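Notebook, Fondcombe workshop, December
Bench two, baskets and small loose things

Started 8.40. Kettle first, then the bench, which someone had wiped with the same cloth used for the glue pots, so I wiped it again. It now has a new set of smudges, but at least they are mine.

The job, for whoever reads this after me: find out whether a woven basket is any use as the standard container for the small stuff at the sorting table. At the moment we have the grey tubs from Vorton, which crack at the corners, and one biscuit tin, which everybody wants and which therefore lives in a different place every morning. The Trarum order list has baskets on it at a price that made me read the line twice. I would like to know a bit more before we say yes to 20 of them.

Notes from the first hour, handling the thing by hand.

Feel: lighter than it looks. The weave gives a little if you press the floor with a thumb and comes back when you let go. The rim is the good part. It's a thick twisted braid, far chunkier than the rest, and I suspect most of the money went there.

Weight: 400 g on the kitchen scale. The kitchen scale also thinks my mug weighs nothing, so treat this as a rumour.

Holes: yes, it's a weave. Hold it up to the window and it's like a very small planetarium. Panel pins go straight through if they land point down. Washers stay put. Anything you would call dust leaves at once and settles on whatever you have just wiped. Have written NO PINS on a bit of masking tape and stuck it to the shelf, where it will be obeyed until lunch.

Rattan or something pretending to be rattan? I can't tell and the label doesn't commit itself. Danladi's catalogue calls theirs "natural look", two words doing an awful lot of work. I wetted a corner of the underside with a sponge at 9.30 and left it alone. By 11 it was dry and looked the same as before. That proves very little.

Second hour, tipping. The tubs are hopeless for this. You tilt one to see what's at the back and the whole lot slides out over the straight lip and goes under the radiator, where we now keep, by my estimate of the heap, a second workshop. What I wanted to know was how far you can lean the basket towards you and still have the contents to look at afterwards.

Cotton reels: fine on their sides, hopeless on their ends.
Wooden beads: stayed until I got greedy with the angle, then all went together. Recovered 12. There may have been 12. I didn't write down how many I started with, so please don't copy my method.
Offcuts of felt: could be hung upside down, practically. No information gained.
Ball: the proper test, as it has no loyalty to anything. The rim is what matters here. It stands up enough to make a stop, and the rounded corners mean there's no nook for things to wedge in. With the tubs you need a fingernail or a teaspoon.
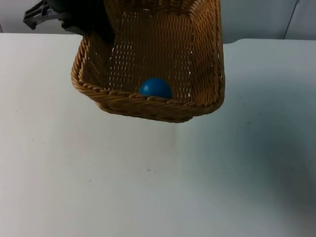
The ball down at the front, behind the braid.
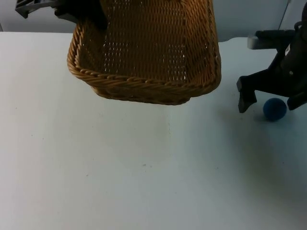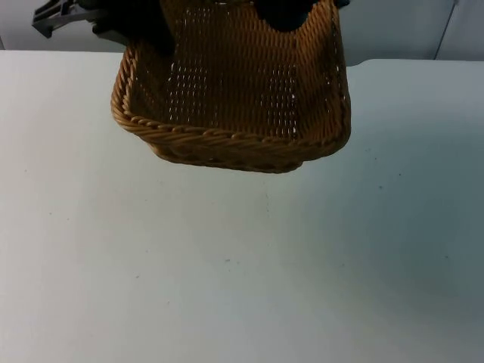
Read all this out over tea and got an objection straight away, which was that nobody tips a basket for fun and the real question is what happens when it's shoved on a shelf with another one jammed in on top, because the braid will catch on the one below and you'll lift two when you wanted one. A fair point, and annoying, as we only have the one basket and I can't stack it on itself. The same voice went on to say that the last lot of woven things bought for this room shed bits for a year and that we should line them with an old tea towel, pins or no pins. I said a lined basket at that price was a tub in a cardigan. This was not accepted as an argument.

So, to do:

Borrow or buy a second basket, same size, for stacking.
Cut a liner from the striped towel (not the good one, the other one).
Ask Trarum whether 159 is the price for the set or for each, and sit down before opening the reply.
Leave the wetted corner till after the weekend and smell it.
Get the beads out from under the radiator with the long ruler.

11.50. Found the biscuit tin. It was in the sink.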